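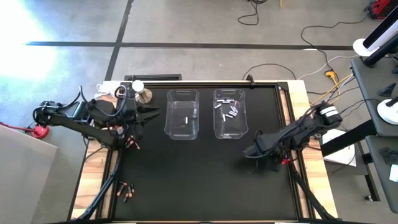

4. Layout of the sorting surface

4.1 Cells and starting piles

Loose cylindrical cells are harder to sort than they look. They roll, they come to rest at any angle, and two cells of the same size can differ only in the color of the sleeve or the end. In the Stukden collection, on which this study draws, cells arrive mixed in a single sack and are tipped out before anyone looks at them. The collection for July held 1,237 cells of the small sizes. Larger cells and button cells had been taken out earlier and are not covered in this section.

We drew the cells in lots of 24. Each lot was split into small piles and set down on a dark surface, away from the bins. No attempt was made to line the cells up. A pile in which the cells lie across each other is closer to what a sorting station receives, and Benavides and Crenshaw had found in their earlier trial at Hutchins that neat rows gave times that could not be repeated with a real sack.

Cells with leaks, dents or torn sleeves were removed before a lot was made up. The ends of lithium cells were taped at intake, and those cells were kept in a separate box. None of them went into the lots.

4.2 Surface and bins

A dark, flat surface with a raised border was chosen for two practical reasons. Pale and silver cells stand out well against it, and a cell that rolls is stopped at the border. The drawback is that cells with a black sleeve are easier to miss, most of all in shadow. We come back to this in section 5.

The bins are clear plastic, shallow, with rounded corners. We tried deeper bins first and gave them up after 11 lots, as the cells struck each other on the way down and the contents were hard to check from the side. With the shallow bins a wrong cell can be seen and taken out again without emptying anything. The two bins stand next to each other and are not labeled. Which bin takes which kind is decided at the start of each lot and written on the record sheet.

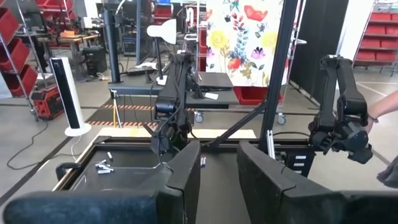
4.3 Filling the bins

The bins seldom fill at the same pace. A lot may contain many cells of one kind and very few of the other, and the order in which the piles are worked changes the picture again. Figure 3 gives a case of this kind, with a single white cell in the left bin and a looser, larger group in the right one, while further cells lie outside the bins on both sides of the surface. Cells in a bin were left as they fell. Straightening them takes time and has no effect on the final count by weight.

A cell that landed outside both bins was treated as still unsorted and returned to the nearest pile. A cell placed in the wrong bin was recorded as an error even if it was moved later. These two rules were set by Ambrose and Iyamu after the first 3 lots, when the record sheets showed that the same event had been written down in different ways. Those first lots were run again and only the second set is used in the tables.

Figure 3. Two clear bins in use, with cells in both bins and loose groups of cells on the surface to the left and right. 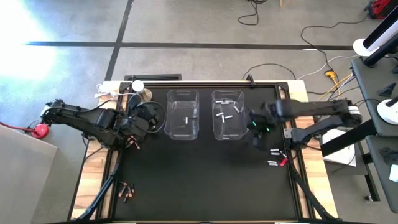

Can used and unused cells go into the same bin?

They should be kept apart. A used cell looks the same as a fresh one once the packaging is gone, and a mixed bin has to be tested cell by cell before any of it can be reused. In our lots all cells were treated as used.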